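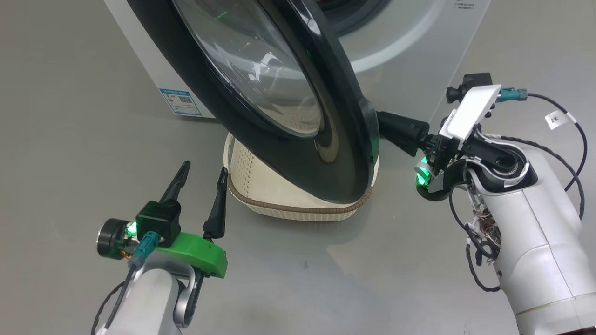 How do I get rid of a musty smell in a front-load washer?

Run an empty hot cycle with two cups of white vinegar, wipe the rubber gasket, and leave the door open between loads. That clears it up in most cases.

Posted Aug 12, 2026 by drumroll23

I should add some detail. The washer is four years old and the smell started last November. It gets into towels but not shirts. I use liquid detergent, a full cap every time, and wash almost everything on cold. I have done the vinegar cycle twice and the smell was back within a week. Is there something else to clean, or do I need a repair person?

Trerkia
A full cap is too much. Most caps hold enough for two or three loads. The extra soap doesn't rinse out in cold water, and it builds up behind the drum where you can't reach it. Use two tablespoons, and wash towels on hot. Then clean the drain filter. On most machines it sits behind a small flap at the bottom front. Put a shallow pan under it first and open it slowly. Mine had a sock in it and a lot of gray sludge.
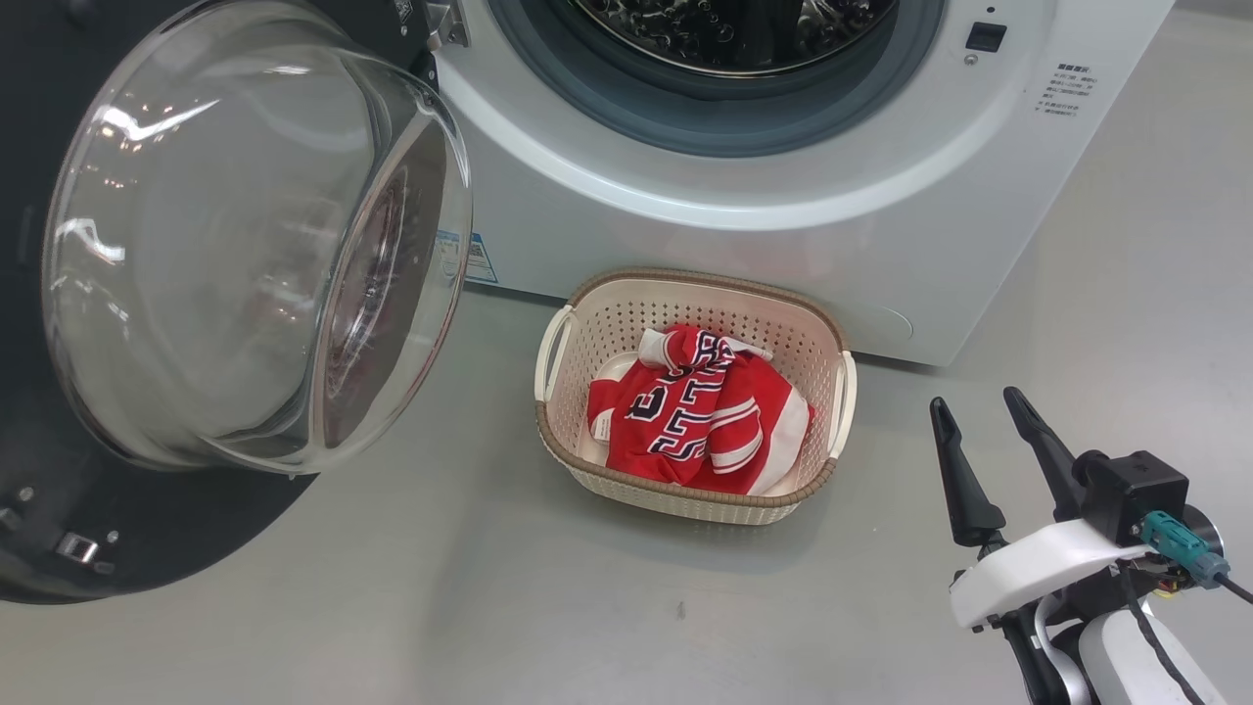

Photo: Segura / member uploads

Also pull back the fold of the gasket and wipe inside it with an old washcloth. The bottom of the fold is the worst part. Take out the detergent drawer and scrub the slot it slides into.

prisus_110
Had the same thing. It was the drain hose, pushed too far down the standpipe. Pulled it up a few inches, no smell now. Check your manual for how far it should go in.

skustport
just use bleach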